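Grellus: vale a pena o kit de triagem para objetos misturados?

Salvador Abreu
Estou avaliando o kit da Hitum, que custa 500 por mês. Preciso separar bolas, panos e blocos de um tabuleiro em três caixas com furo redondo.
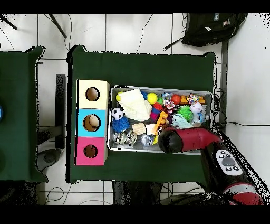 O vendedor fala em 1,000 peças por turno. É realista?

Modupe Chukwu
Com bolas, talvez. Com panos, não creio — eles dobram e prendem outras peças. Nós chegamos a 666, depois de ajustar a altura de descida sobre o furo.

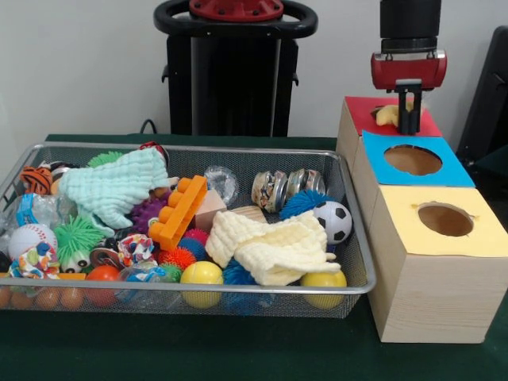 Esse ajuste se faz para cada caixa, e o manual explica mal. Peça o teste de 31 dias antes de assinar.

Obinna Ugwu
Nunca usei o Grellus, mas o suporte deles responde rápido.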